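Anent Credit Union Opens Retirement Savings Workshops to Nonmembers

7/31/24

Anent Credit Union has announced that its retirement savings workshops, until now reserved for account holders, will be open to any adult who lives or works in the Pornlow district. The first open session was held last week at the credit union's main branch on Chang Street and covered workplace pensions, emergency savings and the order in which households should pay down debt.

"Many people put off planning for retirement until they are within a few years of it," said Pao-chu Au, director of member education at Anent. "Our aim is to reach them while small, regular payments can still make a difference. A person does not need a large income to begin, and does not need to be a member to ask us a question."

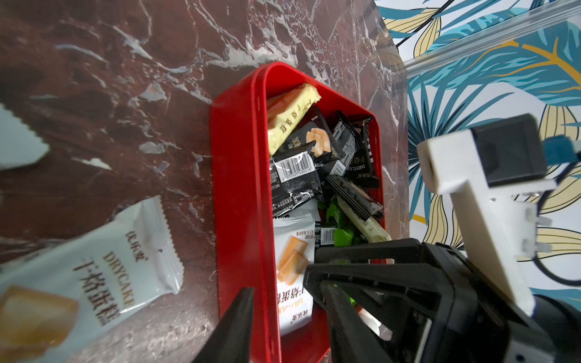
Each workshop runs for two hours, with a break at the midpoint during which participants may speak privately with an adviser. Individually wrapped snack cakes, set out in a red tray, are available to those attending. Participants are asked to bring a recent pay statement and a list of monthly bills, which they will use to complete a household budget sheet. The sheets remain with the participants and are not collected or copied by staff.

The program was introduced in March of last year as a members-only service. Since then, 400 members have completed it, and 19 workshops have been held in English and Chinese. According to Anent, the most frequent requests have been for help with combining old pension accounts and for a plain explanation of fund charges.

Anent has also revised the terms of its Basico savings plan, which is discussed in the second half of the workshop. The minimum monthly deposit has been lowered to $6, and the fee for moving money out of the plan before the end of the first year has been removed. Existing Basico customers will be placed on the new terms automatically and need take no action.
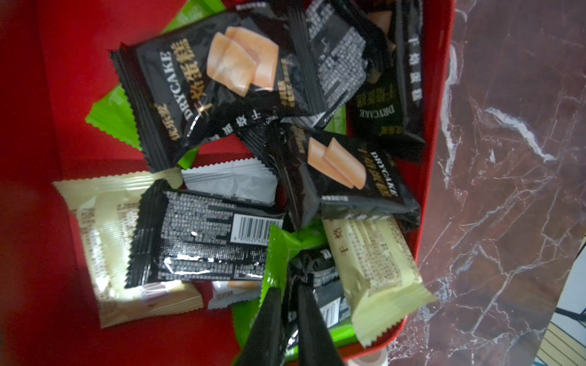

The changes do not affect the interest rate on the plan, which will continue to be reviewed each quarter. Customers who set up their deposits through an employer should check with their payroll office before changing the amount, as some employers accept changes only at the start of a pay period.

The open program has places for 990 people over the coming year. Registration is free and may be completed at any Anent branch or by telephone during business hours. Those who require an interpreter or step-free seating should say so when they register.

"We will not be selling products in the room," Ms. Au said. "People who want to open an account afterward can make an appointment like anyone else."

Evening sessions will begin at 6 p.m. A schedule of dates is posted at each branch.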